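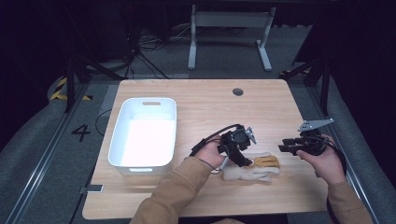

*White bin, wood table, Wednesday.*

**1/** Okay, I've had this one sitting in my drafts since August and I keep chickening out, so I'm just going to post it. It's about references. Your references, the people whose names you hand over at the very end when you're tired and you just want the job already. Pull up a chair, this may take a while!

**2/** I was hiring for a coordinator role at Wasedard this summer. I had two finalists and I liked them both so much that I lost sleep over it (my husband can confirm, I was up at 2 a.m. eating crackers over the sink). So it came down to the calls.

**3/** The first person I rang was lovely, and had no idea the call was coming. She was in a parking lot. She remembered the candidate "very fondly" and then couldn't say what the candidate had worked on. I could hear her trying, bless her heart, and I felt bad for both of them.

**4/** The second was Kojo Laryea, and he'd plainly had a heads-up. He knew what the job was. He had a story ready about a supplier mix-up and how his old teammate spent a whole afternoon on the phone sorting it out, and he told me one thing she was still learning, too, which made me trust all the rest of it. We talked for 25 minutes and I'd only booked ten.

**5/** I can't tell you the first candidate was any less good. I really can't, and it still bugs me. I only know which call gave me something to write down.

**6/** So please, please message your references before you give out their names. Every time, even if they said yes last year. Send them the job posting and your current resume, and a line or two on what you'd love them to mention. Mine usually goes something like this:

> Hi Nerys! I'm a finalist for a scheduling job and they may call you this week. They care a lot about handling angry customers, so if you remember the holiday rush, that would be a great one to bring up. No worries at all if you're too busy, just let me know!

**7/** Ask them which number they'd like to be called on. I once left four voicemails on a desk phone belonging to a man who'd retired.

**8/** A few people have asked if it has to be a boss. For me, no! One of the best references I ever took was from Mariama Frimpong, who had only trained alongside the candidate and knew exactly how she worked on a bad day. Do check with the employer though, some want a supervisor and they'll say so.

**9/** And write to them afterward, whichever way it goes. My old manager Aparecida Portela vouched for me three times before I landed anything, and I'm embarrassed to say I only told her about the third.

**10/** Replies are open if you want me to look over your message before you send it. I'm slow on weekends but I do get to everybody.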